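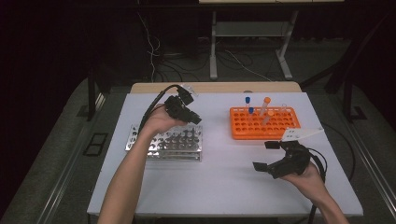
**Figure 4.** Tube transfer between two racks, recorded with a pair of hand-held grippers.

### 5.2 Does the planner help?

Vasseur splits a demonstration into short segments and plans between them, and its authors credit this step with most of the gain over plain imitation. We are not convinced. In our runs the planner was called in 86 trials, and in most of them the path it returned differed little from the one the policy would have taken unaided. The tube task ought to favour planning, as the steel rack and the orange one (Figure 4) sit close enough that a careless wrist angle can put a neighbouring tube at risk. Even so, switching the planner off cost us only 4 successes, well inside the spread we saw between random seeds.

Perception is a more likely source of the gain. Vasseur ships with a retrained version of the Amine pose estimator, while the baseline it is compared against uses the older weights. When we gave both systems the same weights, the gap shrank to a size we would not care to defend. Clear tubes remained the main cause of failure for each — the estimator tends to settle on whatever lies behind the glass or plastic, and no amount of planning repairs a wrong target.

We would also be wary of the timing results. The reported 20 ms per control step leaves out image transfer, and on our machine that alone took 9 ms. Østergaard's port to the Zaltislow controller counts the whole loop, and we have followed that practice in the tables below.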